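Home Features Makers Houses Subscribe

Last updated March 21, 2020

The back half of the shop

Behind the curtain at Rilari, where the flowers wait and the bubble wrap never runs out

First thing Eleri Rees does when I come through the roller door is hand me a tape gun. Second thing, the kettle. No tour. There's an order going to Bramwell on Monday and the labels aren't printed.

Rilari hires out the stuff that makes a room look lived in. Vases, framed prints, fake flowers, cushions, trays you'd put your keys on. Real estate agents mostly, a few cafés, one dentist. The front half is a showroom with a nice rug and a bell on the counter. I'd been in the front half before. Everybody has. What I wanted was the back.

The back is racking. Big orange pallet racking bought second-hand when a tile warehouse in Sidmont closed, $421 the lot, and Eleri will tell you the price without being asked. It came on a flatbed in January, three years ago now, and it took two days to bolt together becuase half the clips had gone missing. It's far too strong for the job. You could park a ute on it. Mostly it holds cardboard.

"People laugh at the rack," she says. "Then they ask where I got it."

So. The system, such as it is. Flat things go up, wrapped. Anything in a crate goes down low where you can drag it. Boxes get flattened the day they're emptied and stood under or beside whatever's nearest. A folding table lives in front and gets moved when it's in the way, and it is in the way a lot.
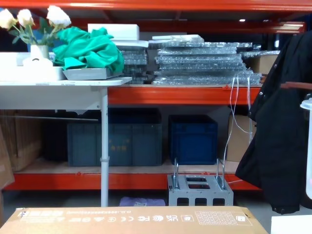

Flowers on the folding table, wrapped panels up top, crates down low. The back room at Rilari.

The flowers get more attention than anything else in the building. They're artificial, all of them, and Salma El Sherbiny does them. She was a florist for 17 years, real ones, up at four for the market, and her hands still go looking for wet stems. White and cream sell. Pink doesn't, don't ask her why. She bends every stem before it goes out, opens the heads with her thumbs, pulls one leaf down so the bunch isn't so bloody symmetrical. Then dust. Dust is the enemy. A soft paintbrush, never a wet cloth on the petals, and a hair dryer on cool for the big arrangements.

Bad bunches don't get chucked. They get broken down and the greenery goes into something else.

Wrapping is Wilmer Llanos. He came from a glass place and he wraps like a glass man: bubbles in, one full turn and a bit, tape on the wrap and never on the thing. Fold the tape end over so the next person can find it. He's fierce about that tape end. I forgot mine twice and heard about it both times. Panels get stacked flat, biggest at the bottom, and he reckons you shouldn't go over 20 in a pile or the bottom one starts to bow. He checks with a straight edge. Wrap gets reused until it's popped, then it goes in around the ceramics as filler.

Crates are another arguement. Salma likes them sorted by colour, Wilmer by weight, and Eleri likes them anywhere they fit. No winner as yet.

Lunch is out the side door on milk crates. Toasties. Yasmine Naciri drops in, she stages houses and is probably their best customer, 729 pieces borrowed last year going by the invoice book. She wants short vases. Tall ones block the window in listing photos, she says, and the window is what sells the flat. Eleri writes SHORT on her hand.

Back in. More tape. The Bramwell order is nearly there, except for a mirror that's still out at a job in Zadmont and won't be home till late Sunday. Eleri rings. Eleri rings again.

I did eleven parcels. Wilmer redid four.

Rilari, rear lane entrance, weekdays from eight. Showroom Saturdays till noon, ring the bell.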